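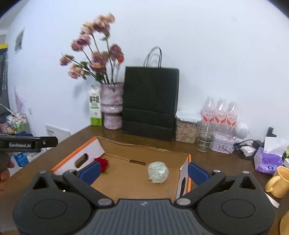

Anqi Cao told us at the first review that the budget looked fine for one gripper and far too thin for two, and asked what we would drop. We rewrote the equipment plan after that.

Section 3: Equipment and budget

The course account gave us 3000 dollars. Our first list put nearly all of it into two hand-held grippers from Stokevell, with almost nothing left for spare finger pads, cables or storage. The second list has one gripper bought and one rented from Trornia for the spring.

Objects for the pick-and-place tasks cost 58 dollars. We used household things where we could: an open cardboard box, artificial flowers, a mug, tissues, drink bottles. Đinh lent us the table.

Spare pads are 90 dollars a set. We planned for one set and should have planned for two. The quote from Clestden was lower but shipping took it past the other one, and delivery would have been in March, after our first recordings were due.

Data storage was left out of the first list completely. We now keep a separate line for it and check it at the end of each month.

Changes for next term: get the rental terms in writing before ordering anything else, and ask the department whether the rented gripper can be insured under the lab policy. We have not had an answer on the insurance yet.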